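트롤렌트, 중고 트랙터 장기 임대 후 인수 제도 12월 시행

임대 기간 12개월, 납부한 임대료 일부를 차량 대금에서 공제
작업기 교체와 정기 점검 포함, 그리칼포트 정비장에서 접수

농기계 임대·판매 업체 트롤렌트(Trollent)가 중고 트랙터를 일정 기간 빌려 쓴 뒤 인수 여부를 정할 수 있는 '오탄스(Otance)' 제도를 12월부터 시행한다. 대상은 트롤렌트가 보유한 중형 이하 중고 트랙터와 이에 맞는 작업기다. 신청은 그리칼포트(Grikalport) 정비장과 지아(Jia) 영업소에서 받는다.

기본 임대 기간은 12개월이다. 기간이 끝나면 이용자는 기계를 반납하거나, 같은 조건으로 연장하거나, 계약서에 적힌 가격으로 인수할 수 있다. 인수를 선택하면 그동안 낸 임대료 가운데 계약 때 정한 비율만큼을 대금에서 뺀다. 인수 가격은 계약 시점에 확정되며 이후 중고 시세가 오르더라도 조정하지 않는다.

트롤렌트가 현재 임대용으로 관리하는 기계는 작업기를 포함해 556대다. 이 가운데 정비 이력이 확인되고 주요 부품 교체가 끝난 기계부터 오탄스에 배정한다. 사고로 차대를 수리한 기계와 계기판을 교체해 누적 가동 시간을 확인할 수 없는 기계는 배정하지 않는다.

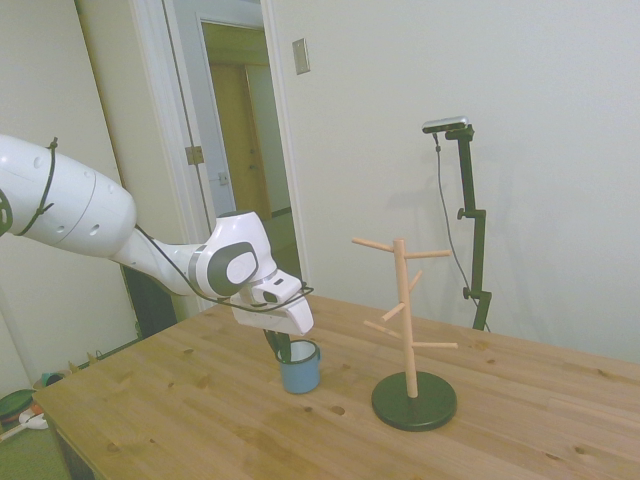 계약 상담은 예약제로 진행한다. 담당자는 경작 면적, 논밭 구분, 보유 작업기, 보관 장소를 먼저 확인한 뒤 맞는 기종을 제안한다. 경사지에서 쓸 기계라면 바퀴 폭과 전면 추 장착 여부도 함께 본다. 상담은 작은 파란 머그잔이 놓인 밝은 소나무 탁자에서 서류를 펼쳐 놓고 하며, 이용자는 해당 기계의 정비 기록부를 처음부터 끝까지 읽어 볼 수 있다. 기록부 사본은 계약 여부와 관계없이 요청하면 내준다.

상담을 마친 이용자는 실제 기계를 운전해 볼 수 있다. 시운전은 정비장 옆 시험 구간에서 하며 시동, 변속, 유압 승강, 동력취출축 작동을 차례로 확인한다. 냉간 시동 상태를 보고 싶은 이용자는 오전 8시 시운전을 신청하면 된다. 운전 경험이 없는 사람은 안전교육을 먼저 받아야 한다.

정기 점검은 임대 기간 중 2회 실시한다. 엔진오일과 여과기, 냉각수, 클러치 유격, 브레이크, 타이어 공기압이 점검 항목이며 소모품 비용은 트롤렌트가 부담한다. 다만 이용자가 규격에 맞지 않는 연료나 오일을 넣어 생긴 고장은 수리비를 따로 청구한다. 타이어는 통상 마모의 경우 비용을 받지 않고, 측면이 찢어진 경우에는 남은 마모 한계에 따라 금액을 계산한다.

작업기는 임대 기간 중 계절에 맞춰 바꿔 쓸 수 있다. 봄에 로터리와 쟁기를 쓰고 여름에 예초기로 바꾸는 방식이다. 교체하려면 원하는 작업기와 사용 시기를 영업소에 미리 알려야 하고, 수요가 몰리는 시기에는 접수 순서대로 배정한다. 앞서 빌린 작업기는 흙과 풀을 제거한 상태로 반납해야 한다. 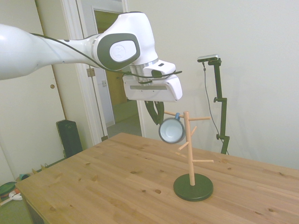
작업기를 직접 싣고 내리는 이용자에게는 인양 지점을 표시한 안내문을 나눠 준다. 로터리와 예초기는 기종마다 무게중심이 다르고, 덮개나 호스에 줄을 걸면 휘거나 빠질 수 있다. 파란 손잡이가 달린 머그잔이라면 손잡이만 잡고 들면 되지만, 작업기는 튀어나온 부분이 모두 들어 올리는 자리는 아니다. 안내문에는 줄을 거는 위치와 걸면 안 되는 위치를 따로 표시했다. 지게차나 적재 장비가 없는 농가는 운송을 신청할 수 있으며, 운송비는 거리별 요금표에 따른다.

매켄지 응우옌(Mackenzie Nguyen) 트롤렌트 임대사업 책임자는 "중고 트랙터를 산 뒤에 자기 밭에 맞지 않는다는 걸 알게 됐다는 상담이 꾸준히 들어왔다"며 "한 해 농사를 그 기계로 지어 보고 결정하도록 기간을 잡았다"고 말했다. 이어 "마력이 더 필요한지, 작은 기계로도 충분한지는 땅과 작업에 따라 다르다. 계약 중간에 한 단계 위나 아래 기종으로 바꾸는 것도 허용한다"고 설명했다.

기종 변경은 계약 기간 중 한 번 가능하다. 변경한 달부터 새 기종의 임대료를 적용하고, 이미 낸 임대료의 공제분은 그대로 옮긴다. 변경할 기종의 재고가 없으면 대기 명단에 올리며, 대기하는 동안에는 기존 기계를 계속 쓸 수 있다.

트롤렌트는 제도 시행에 앞서 최근 임대 상담 약 1539건의 내용을 검토했다. 이용자가 가장 많이 물은 항목은 고장 시 대체 기계 제공 여부였다. 이에 따라 오탄스 계약에는 현장 수리가 어려운 고장이 났을 때 같은 급의 대체 기계를 보내는 조항을 넣었다. 대체 기계의 운송비는 받지 않는다.
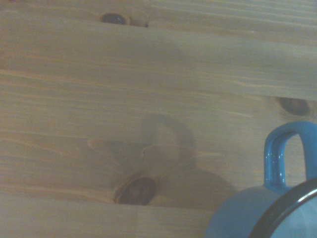
대체 기계 신청은 전화로 받으며, 접수할 때 기계 번호와 고장 증상, 기계가 서 있는 위치를 알려 주면 된다. 진입로가 좁거나 다리에 통행 하중 제한이 있는 곳은 이를 함께 말해야 알맞은 운반차를 배차할 수 있다. 농번기에는 접수 시간을 오후 9시까지 연장한다. 고장 난 기계는 정비장으로 옮겨 수리하고, 수리가 끝나면 이용자와 시간을 맞춰 다시 교환한다.

중도 해지도 가능하다. 계약 후 석 달이 지나면 별도 사유를 내지 않아도 해지할 수 있고, 석 달 안에 해지하면 한 달분 임대료를 위약금으로 낸다. 이용자의 사망이나 장기 입원, 농지 수용에 따른 해지에는 위약금을 부과하지 않는다. 가족이 계약을 이어받으려면 명의 변경 신청서를 내면 된다.

신청자는 신분증과 농지 경작을 확인할 수 있는 서류, 기계를 보관할 장소의 주소를 준비해야 한다. 법인은 사업자등록증을 추가로 제출한다. 보험은 계약자 명의로 가입하며, 가입 증명을 제출한 뒤 기계를 인도한다. 기존 단기 임대 이용자도 남은 기간을 정산하고 오탄스로 전환할 수 있다.

배정 가능한 기종과 월 임대료, 인수 가격은 그리칼포트 정비장과 지아 영업소에 비치한 목록에서 확인할 수 있다. 목록은 매달 초에 갱신한다.

문의: 트롤렌트 임대사업부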